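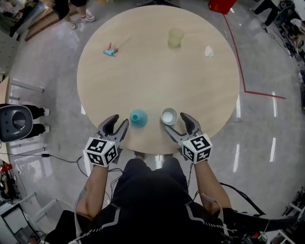 Katsuhiko Hirano escribió:

> Estimados miembros de la lista:
>
> Quisiera plantear una consulta relativa a las fundas de la serie Moltton que se ofrecen en la tienda en línea de Starnusdale. El pasado mes de julio adquirí dos unidades para los teléfonos de nuestra oficina y el precio mostrado en la ficha del producto no coincidía con el cargado finalmente en la tarjeta. La diferencia fue de 4 euros por unidad. El servicio de atención me indicó que el precio de la ficha era el vigente en la fecha de la última actualización y que debía haber consultado el importe en la página de pago.
>
> Mi pregunta es doble. En primer lugar, si otros compradores han recibido la misma respuesta. En segundo lugar, si la garantía de las fundas la asume Starnusdale o el vendedor que realiza el envío, que en mi caso fue Petchrat. En la factura figura este último, pero en el correo de confirmación solo aparece el nombre de la tienda.
>
> Agradezco de antemano cualquier orientación.
>
> Katsuhiko Hirano

Estimado señor Hirano:

En relación con su mensaje, y en nombre del equipo de coordinación de la lista, le trasladamos la información de la que disponemos. Rogamos a los demás suscriptores que, si tienen documentación que la complete o la corrija, la remitan a esta misma dirección conservando el asunto.

Sobre el precio. Las fichas de la serie Moltton incluyen al pie la fecha en que se tomó el importe. Cuando el producto lo sirve un vendedor externo, dicho importe puede modificarse sin que la ficha se actualice el mismo día. El precio que debe tenerse en cuenta para cualquier reclamación es el que aparece en el resumen del pedido, antes de confirmar el pago. Si usted conserva ese resumen y el cargo de la tarjeta es superior, procede solicitar la devolución de la diferencia. Si el resumen ya recogía el importe cargado, la tienda entiende que fue aceptado por el comprador. En los archivos de la lista constan 8 consultas de esta naturaleza, todas ellas relativas a pedidos servidos por terceros.

Sobre la garantía. El emisor de la factura es quien responde del producto, por lo que en su caso la reclamación debe dirigirse a Petchrat. La tienda ofrece un formulario de mediación al que se accede desde el historial de pedidos. Conviene adjuntar la factura completa y el número de seguimiento del envío. Las fundas adquiridas en lote se tramitan con un único formulario, siempre que figuren en la misma factura.

Aprovechamos para recordar un extremo que ha dado lugar a confusión en mensajes recientes. La denominación Moltton se emplea para dos acabados distintos, el mate y el brillante, y las medidas del hueco de la cámara no son iguales en ambos. Quien solicite la sustitución de una funda deberá indicar el acabado, además del modelo de teléfono. Varias devoluciones se han demorado por la ausencia de este dato. En cuanto a los protectores de pantalla Starnila, se venden por separado y tienen su propia referencia, de modo que no quedan incluidos en la reclamación de la funda aunque se hayan comprado en el mismo pedido.

Respecto a los gastos de envío de la devolución, Petchrat los reembolsa cuando se reconoce un defecto de fabricación, pero no cuando el motivo es un error en la elección del modelo. El plazo que comunica a los compradores para efectuar el reembolso es de 20 días desde la recepción del artículo. No tenemos constancia de que se aplique otro distinto a las compras de empresa.

Le agradeceríamos que nos informara del resultado de su gestión, a fin de incorporarlo al archivo de consultas. Los mensajes que contengan números de tarjeta o direcciones particulares serán retenidos por la moderación hasta que se supriman esos datos.

Atentamente,

Coordinación de la lista
Consultas sobre accesorios de telefonía móvil

Para dejar de recibir estos mensajes, responda con la palabra BAJA en el asunto.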